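Ilto bench cell: setup and upkeep notes
Revised April 2026

What this file covers

How the two-arm bottle cell is set up, what gets checked, and what I no longer believe from the earlier version. The recordings have their own card. If you want claims about how well the arms do the job, look elsewhere, and read them slowly.

Contents of the folder

joint_zero.csv - zero offsets for both arms, one row per check, 52 rows
grip_log.csv - commanded and reported jaw opening, 3,238 rows
faults.txt - copied by hand from the controller, spelling mistakes included
bench_layout.txt - bottle start positions, for people who think those matter

Setting up

Power the arms with the jaws clear of the table. Run the Remik zero routine on the left arm, then the right. The Toivonen guide says both can be done together. We did that until December and got offsets that disagreed with themselves from one morning to the next. One at a time takes longer and the numbers hold.

Set the jaw force with a small bottle, then try a large one. The default profile is described as suitable for all containers, a phrase I would ignore. Caps and pointed tips are awkward to grip, and a setting that is fine on a bottle body may slide straight off a nozzle.

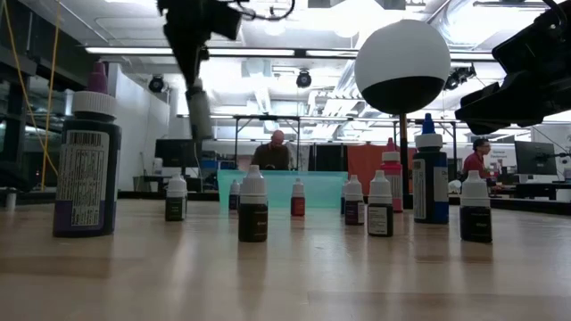 Check the cable loops by hand at full reach. The software will report a healthy arm while a cable is rubbing on a joint, as it has no way of knowing otherwise.

Routine care

Wipe the jaw faces daily. Re-zero after any knock, including the ones people describe as gentle. The Flandow service sheet gives 300 hours between joint inspections. I can't find what that figure is based on, so we do it monthly.

Known problems

Rows before 1,976 in grip_log.csv use the old jaw scale. A conversion was tried and looked plausible, which isn't the same as right - leave them out of any comparison.

The right arm drifts slightly after a long session. Warm-up has been blamed, without evidence so far. Zero it again before resuming and write down both values.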